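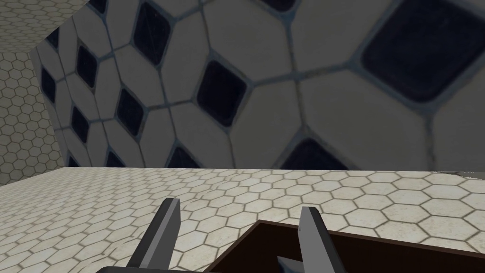

Home | Pilots | Reports | Vendors | Log in

Progress report to the Elport equipment fund
Project: Pakach bin-picking kit, evaluation before purchase
Prepared by Da-eun Tak, Sep 26, 2024

We asked for money to find out whether the Pakach kit is worth buying for the Turkemura packing room. We now have most of an answer, and it is "probably, if they fix the manual."

The kit comes as an arm, a two-finger gripper and a simulator license. The arm is still in customs. Hajji, the reseller, has sent us 2 delivery dates so far, both of them in the past. So all the work in this report was done in the simulator, which arrived by email and could not be held at a port.

Karim Bouzid has run 373 simulated attempts at the basic job: come in over a box, lower the fingers, get out without hitting the rim. At the default settings the success rate was 56 percent. After he threw out the default approach path and wrote his own, it went to 83. The sales sheet promises better than either and does not say what was being picked up, or by whom.

The simulator lets you choose the room. Karim picked the tiled one, with hexagons on the counter and big dark diamonds in the wall, on the theory that a wrist camera able to cope with that much pattern will find our plain gray bench restful. I thought it looked like a hotel spa. The theory has held up so far: the box finder failed more often over the tiles than in the blank room, and the failures taught us which threshold to change. The dark brown box stays dark all the way down inside, and depth estimates get vague there. Pakach support calls this "expected." We have asked them to expect it in writing.

What went badly: the license server logs everyone out at lunch. The manual's chapter on gripper calibration refers the reader to an appendix, and the appendix refers the reader to the chapter. Magdy Bennani eventually worked out the procedure by trial and error and typed it up on one page.

Money: nothing spent beyond the license. The training budget is untouched, there being no arm to train anyone on.

Next: repeat the runs with a lighter box, then on the real arm, should it reach us. We ask that the decision date move to one month after delivery.

Comments (3)

Said Zaki: Can I have Magdy's page? We bought this kit last year and are still in the appendix.

Mahmoud Ouazzani: Fine with moving the date. Please get a third one from Hajji first.

Karim Bouzid: The spa stays.

Contact the fund office | Copyright Elport | Back to top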